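Sithole Games Announces Varus, a Game About Ringing Bells for People Who Can't Sit Still

Coming to PC and handhelds this August. Free demo out now.

Hi, everybody! Milovan Radonjić here, designer, programmer and part-time bell recordist at Sithole Games. I've been told a press release should be written in the third person and should quote me saying how thrilled I am. I tried that, and it read like a letter from my bank, so you're getting me directly. And I am thrilled, for the record.

Our new game is called Varus. It's a puzzle game set in a mountain town named Tredia, where every house, shop, barn and goat has a bell, and where all of them have gone out of tune over one very long winter. You play Idell, the new bell ringer, who got the job by answering an ad she thought was for a bakery. Your work is to walk around town, listen to what's ringing, and get it all sounding right again before the spring festival.

There are 131 bells in the game. Each one has its own pitch, its own swing and its own idea of when it wants to be rung. Some are easy (the school bell is basically a friendly dog). Some took me months to get right, and the one at the top of the dairy still makes our tester groan when she hears the first note. You tune a bell by nudging its weight, and then you link it to its neighbors with ropes and pulleys so that one pull sets off a whole street. When a street comes together you get this big, rolling, slightly ridiculous run of sound that goes down the hill and back up the other side, and I still grin every time I hear it.

If you played our last game, The Ferry Clerk, you'll know we like small places and people who talk too much. Varus has both! There are 43 townsfolk to meet, and they all have opinions about their bells. The postmaster wants hers lower. The twins above the hardware store want theirs louder than each other's, so good luck with that. You can ignore all of them and just solve puzzles if you like, but you'd miss the feud over the fountain, and I spent a whole spring writing the feud over the fountain.

A few things people asked when we showed the game to friends, so I'll answer them now.

Do you need to know music? No. I can barely read it myself. Every bell has a color and a shape as well as a sound, and there's a full visual mode that lets you play with the volume all the way down. We built that mode early, and it changed a lot of the puzzles for the better. There's also a setting that widens the timing window, and another that takes timing out altogether. Use them or don't. The story and the ending are the same either way.

Is there a fail state? Not really. A bad ring scares the pigeons off the roof and you try again. The pigeons come back.

How long is it? Our testers finished the main story at very different speeds, and I'd hate to give you a number that makes anybody feel slow. There's plenty to do after the festival too, including 70 extra puzzles in the old mine under the town. Those are the hard ones. I put them behind a door with a warning on it, and I mean the warning.

Can you make your own? Yes! The bell yard lets you build a street from scratch, with any bells you've already tuned, and share it with a short code. One of our testers built a street that plays "Happy Birthday" in the wrong key on purpose, and it's the first thing I show people now.

The sound was the part I worried over the most. I wanted real bells, so I went out and recorded them — cowbells, shop bells, a ship's bell, a dinner bell with a crack in it — and ended up with 3000 takes on a hard drive I was scared to unplug. Most of those never made it in. The cracked dinner bell did, and it belongs to the mayor.
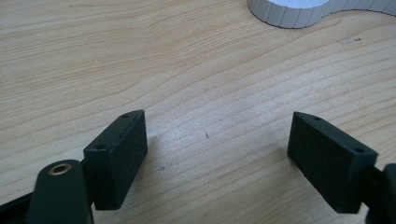

I recorded a lot of the small stuff at home, late, after the traffic died down. If you listen closely in the tailor's shop there's a faint hum under everything. That was my refrigerator. I took it out for one build and the room felt dead, so back in it went.

The demo covers the first two streets of Tredia and the inside of the clock tower, and your save carries over to the full game. It has the visual mode and all the timing settings turned on, so you can find out what suits you before you spend any money. There's a feedback button on the pause menu. It goes straight to my inbox, and I read what comes in with my coffee, which means Sunday mornings are the best time to catch me in a good mood.

Varus will be out in August on PC and on the handhelds that run PC games. A console version is something we'd love to do, but we're a tiny studio and I won't promise it until I've seen it running on the hardware.

For press: we have review builds ready, plus a folder of screenshots, the trailer, the key art and eight bell sounds you're welcome to use in videos or podcasts. Write to the studio through the press page on our site and tell me where you publish and which system you'd like to play on. If you want an interview, I'm happy to talk, and I'll bring the dinner bell.

— Milovan Radonjić, Sithole Games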